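Uldale Table Clearing Notes
README, version 16

What this is

A set of notes and pictures on clearing tables after shared meals. The subject is drink bottles: where they end up on the table, how they lie, and which bin they go to. Written by Ritu Grewal and checked by Geeta Uniyal. Last edited 15 May 2014.

Contents

notes.txt holds one entry per table, 46 entries in all. bottles.csv has one row per bottle. The pictures folder uses the same numbering as the notes. Entry 9 was typed twice and the second copy has been removed, so the line numbers after it are one lower than in the old printout.

Columns in bottles.csv

table: entry number
color: plain color word, as seen through the plastic or on it
clear: yes, no, or partly
position: upright or side
shape: whole, dented, or flat
label: on, off, or printed

Use "printed" when the text is on the bottle face and you can't tell whether there is a separate label. Size is filled in only when it can be read. Do not guess it from the shape.

Cloths

The table covering goes in the notes, not in the csv. Write the base color first, then the pattern. Stains are left out.

Sample entry

Striped cloth, cream base. Bottles on their sides. Green one dented in the lower part, shape is "dented", label is "printed". Large clear one has a red and green label, size 900ml. White one is opaque, so clear is "no". 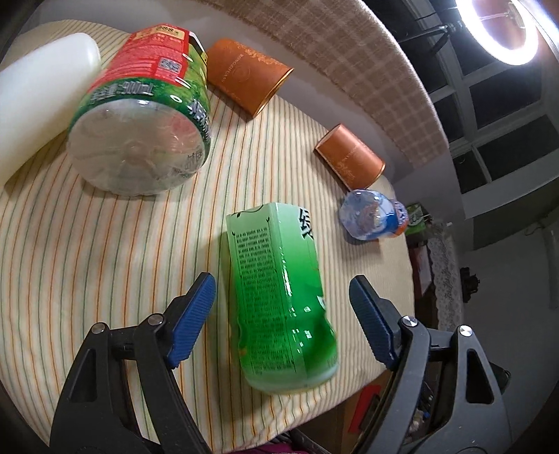

Green, clear and white bottles lying on a striped tablecloth.

Known problems

Some early rows use "lying" where they should say "side". Both mean the same thing. Label text in Chinese has not been transcribed yet. Caps were not recorded before entry 40, and after that they are in the notes only.

Corrections go to Geeta with the entry number.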